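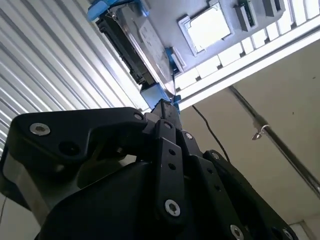 Gerrit Ngcobo told our group in the first interview that people keep old computers at home mostly from worry about the files, and that the price of a new one has little to do with it. We took this remark as the starting question of our report.

Print this page
E-mail this page

We wanted to know why households in Molmont store computers they do not use any more. In February we left a short paper survey at the library and at two schools. We received 328 answers. Of these, 133 people said they have at least one old computer in a closet or a basement. The most common reason was private photos and letters on the disk. The second was that they did not know where to bring the machine. The town office in Dirwood accepts electronics, but it closes at 4 p.m., and many people work until later.
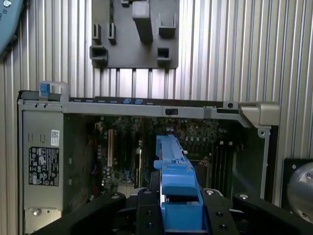
3. Results from Dekthorpe

In Dekthorpe the collection is organized differently. A truck stops near the market once a month, and the list of stops is printed on the water bill. According to the yearly sheet which Zeeshan Cheema copied for us, 711 devices were given in, from some 3264 households. We could not compare this number directly with Molmont, where the devices are weighed together with other metal.

The people we met in Dekthorpe worried less about their files. Several of them had received a leaflet about erasing a disk before giving it away. We think a similar leaflet would be useful in Molmont, and it would cost the town very little.
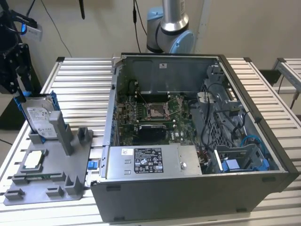 Fig. 3. Desktop computer with the side panel removed.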